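Oktober 2024

Zweite Woche mit dem Testpaket von Trerby. Geliefert wurden der Handgreifer, das Ladegerät, zwei Sätze Griffauflagen, eine Speicherkarte und der Zugang zum Auswertungsportal. Die Anleitung liegt nur als Datei vor und ist stellenweise aus einer älteren Fassung übernommen. Auf Seite vier wird ein Schalter erwähnt, den unser Gerät nicht hat. Habe das an Kinnear gemeldet, Antwort steht aus.

Angebot noch einmal gelesen. Trerby verkauft das Gerät nicht einzeln, sondern zusammen mit der Aufbereitung der Aufnahmen. Im kleinen Paket sind 300 Durchgänge enthalten, im großen 600. Als Durchgang zählt jede Aufnahme, die hochgeladen wird, auch eine, die das Portal anschließend verwirft. Das steht in einer Fußnote. Für uns wäre das der eigentliche Kostenpunkt, denn die Ausschussquote der ersten Woche lag deutlich über dem, was Kinnear am Telefon angekündigt hatte.

Vormittags Kalibrierung. Finger ganz öffnen, ganz schließen, drei Wiederholungen, dann Abgleich im Portal. Beim ersten Versuch meldete das Portal eine unplausible Öffnungsweite. Beim zweiten lief es durch. Ursache nicht gefunden. Die Schrauben an den Gelenken habe ich nachgezogen, eine am rechten Finger hatte leichtes Spiel. Nach dem Nachziehen ist der Druckpunkt gleichmäßiger, die Rückstellung aber etwas träger. Für Brekberg notieren: Drehmoment wird in der Anleitung nirgends angegeben.

Danach Textilien. Helju hatte die Liste vorbereitet: Handtuch, Kissenbezug, dicker Strick oder Fleece, dünnes Hemd. Untergrund laut Liste ein gemachtes Bett, also nachgiebig und gemustert. Am Tisch waren die Werte der Vorwoche ordentlich, auf einer Matratze fehlt der harte Anschlag. Man drückt beim Zugreifen unwillkürlich nach unten, die Fingerspitzen sinken ein, und man fasst den Überwurf mit. Mit dem dicken Stoff habe ich mehrere Anläufe gebraucht, bis ich den Winkel hatte. Flach von der Kante her geht es besser als steil von oben. Die blauen Griffauflagen haften auf rauem Material gut, bei dem dünnen Hemd rutschten sie. 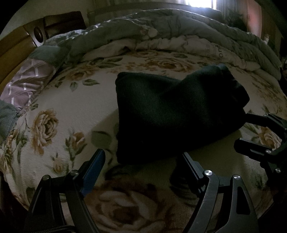 Aranka Halász schrieb mir am Nachmittag, man solle die weichen Untergründe aus der Bewertung ganz herausnehmen. Sie habe im April bei Jondthorpe ein vergleichbares Gerät gehabt und dort sei die Streuung zwischen den Bedienern größer gewesen als die zwischen den Gegenständen. Wer das Gerät zum ersten Mal halte, greife zu fest, wer es eine Woche halte, zu schnell. Trerby werde die Zahlen in jedem Fall als Bedienfehler verbuchen, und damit hätten sie nicht einmal ganz unrecht.

Habe länger darüber nachgedacht. Der Einwand mit der Streuung trifft zu, ich sehe es an meinen eigenen Reihen. Herausnehmen will ich die Untergründe trotzdem nicht. Wäsche liegt nun einmal auf Betten, und im Prospekt wird der Haushalt ausdrücklich als Einsatzfeld genannt. Ich werde die Werte getrennt ausweisen und die Bediener mit Kürzel führen. Vojtěch übernimmt morgen die gleiche Liste in umgekehrter Reihenfolge, ohne meine Notizen vorher zu lesen.

Zum Gewicht: Auf der Küchenwaage nicht sinnvoll zu messen, das Gerät kippt. Subjektiv ist es nach rund 16 Minuten am Stück unangenehm, vor allem im Handgelenk. Die Schlaufe hilft nur, wenn man sie enger zieht, als es die Anleitung vorsieht. Dann drückt sie am Daumenballen. Hamish hat beim Probehalten dasselbe gesagt, er hat allerdings auch größere Hände. Ein zweites Schlaufenmaß ist im Angebot nicht aufgeführt. Pausenregel für die nächste Reihe: nach jeweils 10 Durchgängen absetzen.

Auswertung abends. Das Portal braucht für den Upload länger als für die Verarbeitung, das kann an unserer Leitung liegen. Verworfen wurden vor allem Durchgänge mit dem Überwurf. Begründung jeweils »Zielobjekt nicht eindeutig«. Ob das am Rosenmuster liegt oder daran, dass der Stoff beim Anheben Falten zieht, geht aus der Meldung nicht hervor. Eine Gegenprobe auf einfarbigem Laken ist nötig, gleiche Gegenstände, gleicher Bediener. Laken muss ich von zu Hause mitbringen.

Die Exportfunktion liefert die Greifweite als Kurve, die Zeitstempel sind sauber. Das ist bisher der beste Teil des Pakets. Bei Ninh musste man die Kurve einzeln anfordern und bekam sie nach Tagen als Tabelle ohne Einheiten.

Offen:
Anfrage an Kinnear wegen Schalter, Drehmoment und Fußnote.
Ersatzauflagen, Preis pro Satz.
Klären, ob verworfene Durchgänge in der Testphase ebenfalls abgezogen werden. Der Zähler im Portal zeigt heute Abend einen anderen Stand als meine Liste.
Akku über Nacht laden, die Anzeige blinkt auch bei vollem Ladestand weiter.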